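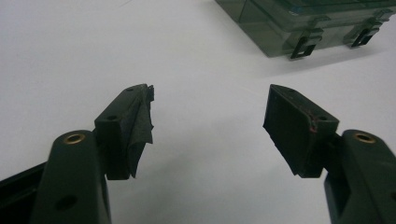 Guides > Small Storage > Bathroom and Travel Items

Which small things are worth keeping in a compartment box? Anything that fits in one cell with the lid closed and that you reach for at least once a month. Spare buttons, safety pins, earplugs, hair ties and lens supplies all qualify.

Setting up a divided box

1. Clear a table and put down a light-colored surface, such as a board or a large sheet of paper. Dark pins and clips are easier to find on white.

2. Open the box flat so the lid lies behind the tray. Take everything out of it, shake out the dust and wipe each cell with a damp cloth. Let it dry before anything goes back in.

3. Sort by use. Sewing items go together, travel items go together, and so on. Give each group its own row. 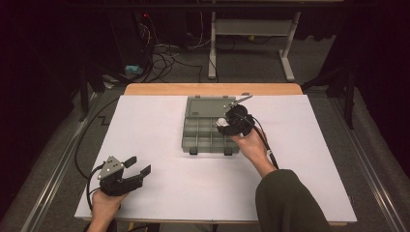 Keep the row nearest you for things you use daily. The back row is harder to reach when the box sits on a shelf, so it can hold the spares.

4. Close the lid slowly. If it catches, something is standing too tall in its cell. Turn that item on its side or move it out – forcing the lid will bend the latches sooner or later.

5. Label the lid by row. I use a strip of paper tape and a pencil, and I redo it every December.

Things that stay outside the box

Contact lens cases are usually too wide for a small cell. Stand the case next to the box or keep it in a shallow dish. A clear case is handy here because you can see the two cups without opening it. Never store it under other items, and replace it on the schedule your eye doctor gives you.

Funmilayo Afolabi wrote to ask about keeping a second case for trips. That works well. Put it in the travel bag and leave it there – moving one case back and forth is how they get lost.

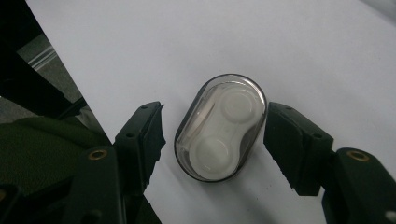
If you run out of cells

Go through the box again before buying a second one. Mine had 13 loose keys in it the last time, and only two of them opened anything. Old keys and dried-out glue tubes can go.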